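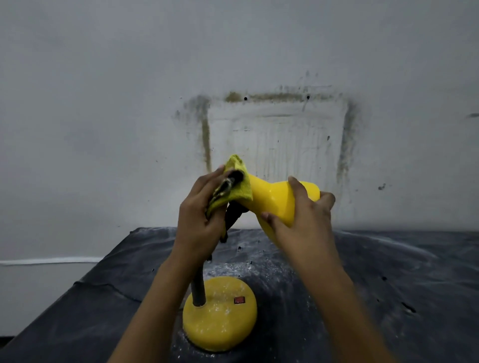
安巴耶(Ambaye),2月

Killero Dralo 宠物定时喂食器 使用手册
第三章 安装与初次设置

本章适用于 Dralo 标准型与 Dralo 双碗型。双碗型特有的步骤在条目前以“双碗型”标明,未标明的条目两种型号均适用。阅读本章之前,请先完成第二章所列的开箱清点。缺件或外壳有裂纹的,请勿通电,并与购买处联系更换。

3.1 适用范围

本产品供室内饲养的成年猫和中小型犬使用,投放对象为干粮颗粒。下列情形不得使用本产品作为唯一的喂食方式:

(1)尚未断奶或刚断奶的幼猫、幼犬;
(2)正在接受治疗、须由人观察进食量的动物;
(3)需要注射胰岛素或按餐服药的动物;
(4)以湿粮、鲜肉或冻干肉块为主食的动物;
(5)有啃咬电线或推倒器物习惯且无人看管的动物。

每日喂食总量及餐数应以执业兽医的意见或粮食包装上的说明为准。本手册中的份数仅用于说明操作方法,不构成喂养建议。

3.2 安放位置

1. 选择平整、干燥、不打滑的硬质地面。不得将主机放在地毯、软垫或有坡度的地方。

2. 主机背面与墙面之间应留出空隙,使电源线自然下垂,不受挤压。

3. 主机应避开下列位置:
(1)阳光长时间直射的窗边;
(2)暖气片、炉具、烘干机旁;
(3)浴室、未封闭的阳台以及其他可能溅水的地方;
(4)猫砂盆旁;
(5)门扇开合的范围之内。

4. 饮水器与喂食器应分开摆放。两者相邻时,动物甩头或舔水带出的水滴容易进入出粮口,使粮食结块。

5. 多宠家庭宜将主机放在至少有两个方向可以离开的位置,勿置于走廊尽头或家具夹角之内。胆小的动物在死角处进食时,容易被同伴堵截。

注意:主机位置确定后,请尽量不再移动。每次移动之后,均须重新执行 3.6 的空转检查。

3.3 组装

组装前请洗净双手,并确认电源适配器未接通、电池仓内没有电池。

1. 取出粮桶、密封盖、食碗及碗托,用温水和中性洗涤剂清洗,再以清水冲净,彻底晾干。主机及分粮转轮座不可水洗,只可用拧干的软布擦拭。

2. 将分粮转轮对准主机中央的方形轴,垂直向下放入,直至转轮边缘低于座圈。转轮若仍高出座圈,请取出后旋转一格再放,切勿用力按压。

3. 将软胶刮片卡入转轮上方的凹槽,刮片的斜面朝向出粮口。方向装反时,大颗粒粮食会卡在刮片与转轮之间。

4. 将粮桶对准主机上缘的两处卡口放下,顺时针旋转,听到“咔嗒”声即为到位。

5. 将干燥剂包放入密封盖内侧的格仓,盖好格仓盖。干燥剂包不得直接投入粮桶。

6. 将碗托推入主机底部滑轨,再将食碗放在碗托上。

7. 双碗型:将分流槽插入出粮口下方,两侧卡扣应同时扣紧。分流槽松动时,两碗所得粮量将不一致。

警告:干燥剂包、包装袋及捆扎线应立即收存或丢弃。动物误食后,请保留包装并尽快联系兽医。

3.4 供电

本产品以随附的电源适配器为主要供电方式,以电池为停电时的备用供电方式。

1. 打开主机底部电池仓,按仓内标示的极性装入全新的碱性电池。不得混用新旧电池或不同种类的电池,不得使用充电电池。

2. 关闭电池仓盖,拧紧仓盖螺钉。

3. 将适配器插头插入主机背面的插孔,电线沿背面线槽压入,并由下方缺口引出。

4. 将适配器接入墙面插座。指示灯呈白色常亮,表示供电正常;呈橙色常亮,表示主机正由电池供电;橙色闪烁时,应更换电池。

5. 露在外面的电线,应使用包装内的护线管套好,固定在踢脚线处。

注意:电池供电时,无线网络自动关闭,已存入主机的喂食计划照常执行。恢复市电后,主机将自行重新连接网络。电池每隔 6 个月应更换一次,长期存放主机时应将电池取出。

警告:适配器外壳发烫、有异味或电线绝缘层被咬破时,应先在配电箱处断开该路电源,再拔下适配器。不得使用其他产品的适配器代替。

3.5 装粮

1. 确认粮食为干燥颗粒,单颗最长边不超过 15 毫米。颗粒过大、形状细长或表面有油脂涂层的粮食,容易造成堵塞。

2. 打开密封盖,将粮食缓慢倒入粮桶,粮面不得超过桶壁内侧的上限刻线。上限刻线以下可容纳标准颗粒 800 克。

3. 拣出袋底的碎屑和粉末。粉末积在转轮座内,会使每份的实际重量逐渐偏低。

4. 盖上密封盖,将两侧锁扣向下扳到底。

5. 将粮食的品名与开封日期写在标签贴上,贴于密封盖表面。

加粮时应待桶内余粮基本用尽,并将余粮倒出后先加新粮,再将余粮置于上层。转轮自底部取粮,如直接在余粮上加装,请至少每月清空粮桶一次。

更换粮食品种时,由于颗粒密度不同,须重新执行 3.8 的份量校准。

3.6 空转检查

初次装粮之前,或主机移动、拆洗之后,应进行空转检查。检查时请将动物安置在另一房间。

1. 接通电源,粮桶保持空置。

2. 按住面板上的“手动”键 3 秒后松开。转轮开始转动。

3. 倾听转动声音。声音应均匀连续,无摩擦声或断续的敲击声。

4. 转轮停止后,面板显示“就绪”,表示检查通过。

5. 面板显示“复位”时,请断电并取下粮桶,重新安装转轮及刮片后再试。连续两次未通过的,请停止使用并联系售后服务。

警告:转轮转动时,严禁将手指或工具伸入粮桶或出粮口。

3.7 连接 Prerura 应用程序

不连接应用程序时,可使用面板按键设置时间和餐次,方法见第四章。连接后可在手机上修改计划、查看投放记录和接收缺粮提醒。

1. 在手机上安装 Prerura 应用程序,注册账户并登录。同一家庭有多人照料动物的,应由一人建立“家庭”,其余成员以邀请方式加入,避免重复建立喂食计划。

2. 打开手机的蓝牙功能,将手机置于主机旁边。

3. 同时按下面板上的“手动”键和“时钟”键,直至网络指示灯呈蓝色闪烁。

4. 在应用程序首页点选“添加设备”,选择“Dralo”,并核对画面所示序列号与主机底部铭牌是否一致。

5. 选择家中的无线网络并输入密码。主机仅支持 2.4 GHz 频段。

6. 网络指示灯转为蓝色常亮,表示连接完成。应用程序随后会自动校正主机时钟。请核对面板所示时间,如有偏差,应检查手机的时区设置。

7. 按提示填写动物的种类、年龄和体重。上述资料只用于显示提醒,不会改变投放份量。

连接失败时,请依次检查下列各项:无线密码的大小写;路由器是否启用了设备准入限制;手机是否开启了代理或专用网络;主机是否正由电池供电。全部检查完毕仍无法连接的,请拔下适配器并取出电池,稍候再装回,然后从第 3 步重新开始。

3.8 份量校准

“一份”是指转轮转过一格所投放的粮食。不同品牌的颗粒大小与密度差别较大,一份的重量应以实测为准。

1. 按 3.5 装入粮食,装至粮桶中部以上。

2. 将空食碗放在厨房秤上,将读数归零,再把食碗放回碗托。

3. 按“手动”键投放一份,将该份粮食倒回粮桶。首份通常不足量,不计入测量。

4. 连续投放 6 份,取出食碗称重,以所得克数除以份数,即为每份平均重量。

5. 在应用程序的“设备设置”中选择“份量校准”,输入该平均值。未连接应用程序的,请将该数值记在密封盖标签贴上,计算每餐份数时使用。

6. 双碗型:两碗分别称重。两碗的重量相差明显时,请检查地面是否水平以及分流槽是否扣紧,调整后重新测量。

注意:校准结果只对当前使用的粮食有效。粮桶余粮较少时,每份重量会略有下降,属于正常现象。

3.9 设定初次喂食计划

1. 先确定动物每日所需的总克数,除以每份平均重量,得出每日总份数。不能整除时,请舍去余数,差额可由人工补足。

2. 将每日总份数分配到各餐。首次使用时,各餐时间应与动物原有的进食时间一致,适应之后再逐步调整。

3. 在应用程序中点选“喂食计划”,再点选“新增”,依次输入时间、份数和重复日期。

4. 设定录音提示的,请靠近麦克风以平常的语气录制。录音将在出粮之前播放。对声音敏感的动物,建议先关闭此功能。

5. 点选“保存至设备”。面板上出现时钟图标,表示计划已写入主机,断网时仍可执行。

6. 在首次到点投放时,应有人在场,确认粮食正常落入食碗。

由多人分别修改计划时,以最后一次保存的内容为准。应用程序会在“变更记录”中列明修改者的账户名称。

3.10 帮助动物适应

部分动物对转轮声音或新器物有所戒备,突然撤去原来的食碗可能导致拒食。请按下列顺序过渡。

1. 将主机放在固定位置,不接电源,任由动物接近和嗅闻。不得抱持动物强行靠近。

2. 将原食碗移到主机旁边,照常人工喂食。

3. 待动物在主机旁进食时不再频繁张望,将粮食改放在主机食碗内,仍由人工添加。

4. 接通电源,动物在场但未进食时,按“手动”键投放一份。动物受惊离开的,应停止操作,待其自行返回,当日不再重复。

5. 动物听到出粮声后主动走近食碗,即可启用部分餐次的定时投放,其余餐次仍由人工喂给。

6. 各餐进食均正常后,再启用全部计划。

多宠家庭在过渡期间应分别观察每只动物的进食情况。出现一只动物独占食碗的,应增设主机或隔离喂食,仅增加份数不能解决独占问题。

警告:猫拒食超过一日,或犬只拒食并伴有呕吐、精神不振时,应停止过渡,恢复原有喂食方式,并向兽医求诊。

3.11 离家前的准备

完成适应之前,不得依靠本产品在无人在家时喂食。首次在外过夜,应安排可信赖的人上门查看。离家前请逐项确认:

(1)粮桶存粮足够,密封盖锁扣已扣紧;
(2)指示灯呈白色常亮,电池在更换期限之内;
(3)喂食计划已保存至设备,面板有时钟图标;
(4)食碗及出粮口无残粮、无积水;
(5)另备充足的饮水,且不止一处;
(6)上门人员知道人工投放的方法,并持有兽医诊所的电话。

应用程序显示“已投放”,仅表示转轮完成转动,不能证明动物已经进食。

3.12 设置阶段的常见情况

到点未出粮:检查粮桶是否旋到位,计划是否已保存,重复日期是否包括当天。

出粮时断时续:取下粮桶,检查颗粒是否搭成拱形架空。颗粒受潮粘连的,应全部丢弃,并将粮桶洗净晾干。

面板显示“堵塞”:断开电源,取出电池,倒空粮桶,取下刮片和转轮,清除卡住的颗粒。重新组装后执行 3.6 的空转检查。不得用金属器具撬动转轮。

未到时间出粮:检查是否有人使用手动投放,以及动物是否能踩到面板。可在“设备设置”中启用按键锁。启用后,须长按“时钟”键方可解锁。

动物掏取出粮口:确认防掏挡片已装在出粮口内侧。标准型的挡片出厂时单独包装,须自行装入。

主机被推动或推倒:请使用随附的防滑底贴,必要时以固定片连接墙面。体型较大的犬只应改用落地固定架,该配件须另行选购。

以上处理无效时,请记录主机序列号、面板显示文字及指示灯颜色,通过 Prerura 应用程序“服务”页面提交,或联系原购买处。送修前请清空粮桶并取出电池。自行拆开主机底壳的,不再享有保修服务。

清洁周期与各部件的拆洗方法见第五章。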